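Home Program Speakers Venue Past talks Contact

Speaker notes – "Clear the table" – Getachew Woldemariam
Brurncombe community rooms, Thu 24 August, evening slot

Get water first. Check clicker. Mic on lapel, not in hand, last time I waved it around.

OPEN
Thank the Rowlands for the room. Don't do the joke about the parking.
Ask for hands up – who ate breakfast this morning at a table with something on it that wasn't breakfast? Wait. Let them laugh. Put own hand up.
Then straight in. Talk is about small tables. One table, does everything. Homework, bills, sewing, mail, dinner. Most of us don't have a desk, or we have one and it's buried.
Say who I am, short. Used to sort mail and returns at Vulley, then started helping people set up small home work spots. No degree in it. Just a lot of tables.

PART ONE – THE CLOTH
Start with the cloth, people always skip the cloth.
A cloth tells you what the table is for right now. Cloth on, it's one thing. Cloth off, it's another. My mother did it, plain for ironing, flowers for guests.
Pink gingham, bunnies, kittens, little flowers. Go cheerful. You'll leave it on longer and you'll wipe it more.
Busy pattern has a cost though – small stuff gets lost on it. Paper clips gone. Pale flat things are OK, you get the edge and a bit of shadow. 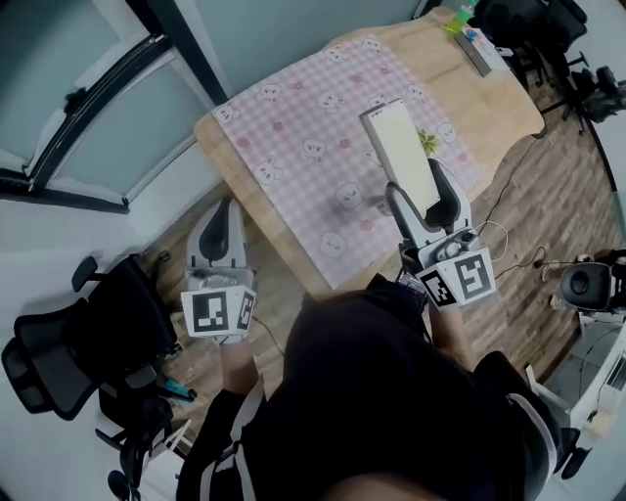 Next point, leave some table showing. Don't cover to the edge all the way round. Bare strip at the far end = parking strip. Things that are on there way out go on the strip. Library book, the form that needs signing, bottle that goes back to the bathroom.
Rule for the strip: it gets emptied before you sit down to eat. That's the only rule. Repeat it, slower.
Curved edges – mention if time. Cloth hangs funny on a curved table. Don't fight it. Don't buy clips, they fall in the soup.

Story: family with the 13 mugs. Keep under 2 minutes!! Went over in January and lost the whole back row. Short version – mugs had pens in them, pens were dry, table was for pens nobody used. Took the mugs away, table came back. Move on.

PART TWO – WHAT STAYS OUT
Ask the room for three things they use every day at the table. Write them on the board. There's always somebody who says "the cat."
Then go through mine:
Calculator. Yes I still use one. Small buttons, no messages popping up. A scientific one is fine, you don't need to know what all the keys do. Middle of the table while you do the bills, then it goes in the box with the bills.
Plant. Artificial is fine, say it out loud, people feel guilty. A little fake succulent takes no water and no sun. One. Not a garden.
Boxes – small, white, plain. Plain boxes calm down a loud cloth. But label them. A box with no label turns into a box of batteries and one key.
Round tub with a lid. Lid matters. No lid, it fills up with rubber bands.
Bottles: caps on. Far corner, away from the elbow.

Arm test. Sit down, put your arm out. Whatever you can reach without getting up off the chair, that's the working part. The rest is storage and you should be honest with yourself about it.
Get a volunteer from the front for this if anyone's willing. If not do it myself.

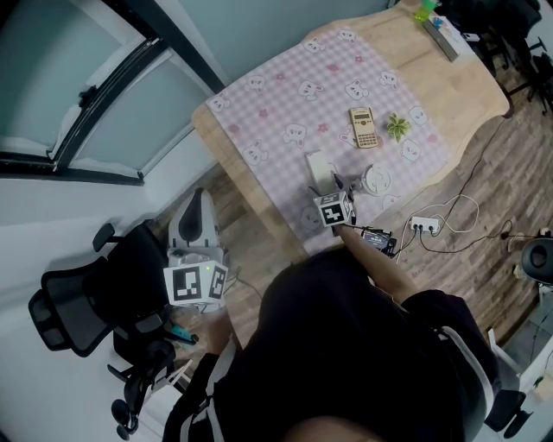 PART THREE – UNDER AND AROUND
Floor. Power strip. Everybody's power strip ends up on the floor beside the chair, mine too. Push it to the side nobody walks on. Cables – gather the slack, one tie, dont go crazy. Black ones and white ones all tangled, you pull the wrong plug sooner or later and lose your work.
Chair: needs to go back without running over a cord. Wheels are the worst for this. Check before you buy.
Stools – great, but where does it live when you're not on it? If the answer is "in the way" then no stool.

NUMBERS SLIDE (skip if running late)
Datavura sheet, my own log from home visits. 800 items written down off kitchen tables. 80 of them belonged to the table. Let that sit. Don't explain the math, they can do it.

HOMEWORK FOR THEM
Tonight, take everything off. Put the cloth back. Put back only what you touched today. The rest goes in one box with tomorrow's date on it.
Don't buy anything first. Say this twice. People always want to go buy the bins.

QUESTIONS
Likely ones –
Kids' stuff? Own box, low shelf, they carry it.
Mail? Open it standing up.
Husband / wife / roommate won't do it? Give them half the strip. Stay out of their half.
Wipe-clean or fabric? Either, wash it when it's sticky.

Handouts are in the blue folder, by the door. Bring the marker home this time.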